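Dralis Pill Bottles with Snap Caps

Home > Storage > Pharmacy and Household > Bottles and Vials

Item 736
Sold in packs of 2 or cases of 200
In stock, ships Monday if ordered over the weekend

Dralis bottles are made for sorting and carrying tablets, capsules, and other small dry items. The walls are see-through, so you can check what is left without taking the cap off.
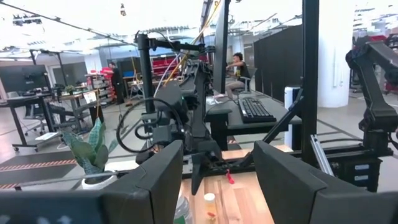
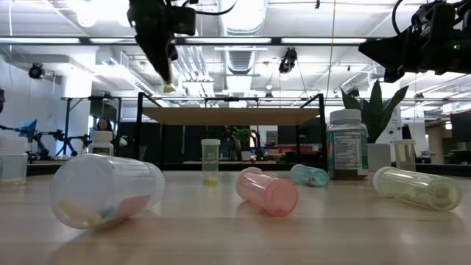 Choosing a size

The small size suits a short course of tablets or a few days of vitamins. The medium holds a month of most once-a-day pills. The large is meant for bulk supplements and has a wider mouth, so a scoop fits inside. If you are between sizes, go up one. Overfilled bottles are hard to close and the top layer of pills tends to chip.

Caps

Each bottle comes with a plain snap cap. It is not child resistant. If there are children in the house, order the Binora push-and-turn cap, which fits the medium and large sizes only. Spare caps are sold separately in bags of 115.

Labels

Cirillo paper labels stick well to the curved wall and peel off after a soak in warm water. Write on the label before you apply it. Permanent marker will also work directly on the plastic but takes rubbing alcohol to remove.

Care

Wash by hand in warm, soapy water and leave upside down until fully dry. Do not put the bottles in the dishwasher. The heat warps the neck and the cap will no longer snap shut. Keep out of direct sun, especially on a windowsill.

Shipping and returns

Orders go out from the Vemorside warehouse. Unopened packs can be returned for a full refund. We can't take back opened packs unless a bottle arrived cracked. In that case, send us a photo and we will mail a new pack.

Case price drops again in March.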